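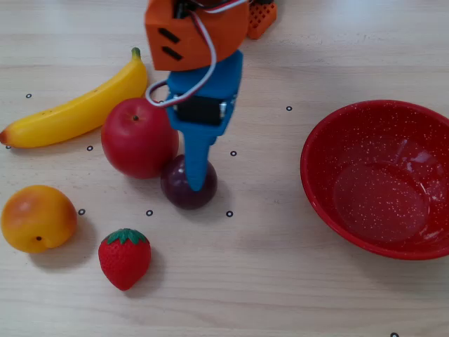

About Marinescu

Welcome, and thank you for clicking over to this page, which I suspect most people skip on their way to the bananas. We're Marinescu, a small shop in Flovurcombe that sells artificial fruit and the bowls to put it in, and we have been doing it long enough that our families have stopped asking when we'll start selling something else.

My name is Stela Stoica and I run the shop with Grigore Matei. We started with a single shelf at the back of his uncle's hardware store, between the paint rollers and the picture hooks, and the first thing we ever sold was a pear. It went to a lady furnishing a model home who needed something cheerful on the kitchen counter, and she came back the following week for apples, and the week after that for a bowl (we didn't have any bowls yet, so Grigore sold her the one from our own kitchen, and I heard about it later). After nine years on that shelf we finally took a place of our own on the corner, with a window that gets the morning sun and a door that sticks when it rains.

What we carry

Our regular range has two parts. Gukine is the everyday fruit: apples, bananas, plums, oranges, pears, lemons and whatever else has taken our fancy that year. These are the ones that go to preschools, play kitchens, drawing classes, waiting rooms and people who like a full fruit bowl but are never home long enough to eat one. Muvum is our line of bowls, mostly small ones, in plain colors and in speckles. Red is the color people ask for most, and it's the one I'd pick too, especially on a light wooden table, where it makes even a couple of pieces of fruit look like a proper arrangement.

We keep some 2,000 pieces in the back room, sorted by kind and then by color, and we're always happy to go digging. If you bring in a photo of your kitchen or your classroom shelf, we'll lay out a few combinations on the table for you and leave you alone with them for as long as you like. Grigore will tell you that a banana always goes in last. I think it goes in first and everything else should lean on it, and we have never settled this, so please feel free to weigh in when you visit!

How we choose

A good artificial apple should look right from across a room and still look right when you pick it up. We check the dimple around the stem, we check that the stem stays put, and we look hard at the color, which is where a lot of fruit goes wrong. Plums are the trickiest of the bunch. Too light and they look like grapes that got out of hand, too dark and they could pass for olives, and for a while we turned away every plum we were offered, until Ulla Sæther brought us a dark purple one with a nice shine to it and we ordered a whole crate that afternoon.

With bananas we like a few brown speckles. A perfectly clean yellow banana looks as if it came out of a cartoon, and while that's fine for a play kitchen (and we do stock them), the speckled ones sit much more comfortably next to real bread and real coffee cups.

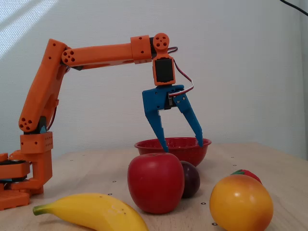 Lorne Fehr wrote to us in March to say that the bowls matter more than we let on, and that a small one with a bit of color had done more for his dining room than any amount of fruit. Glenys Gilchrist, on the other hand, feels we should carry far bigger bowls, and that anyone with grandchildren would agree with her. We've taken both letters to heart, and there are now two larger sizes on the shelf beside the register, though the small ones remain my favorites.

Looking after your fruit

Most of it wants nothing more than a soft cloth now and then. A drop of dish soap in lukewarm water takes care of sticky fingerprints, and please dry around the stems. Keep the bowl out of strong sun if you can, as the reds fade first. If a stem comes loose, bring the apple in and we'll fix it while you wait. There's no charge for this and there never has been.

Schools and larger orders

We put together mixed boxes for preschools and for art teachers, who tend to want plain shapes and strong colors for their students to draw. Tell us the ages of the children and how big the table is, and we'll suggest a box. Very small children need the larger pieces, so do mention it if you have toddlers in the group.

Come and see us

We're on the corner across from the bakery, and the kettle is usually on. If the door sticks, give it a push near the bottom.

Stela and Grigore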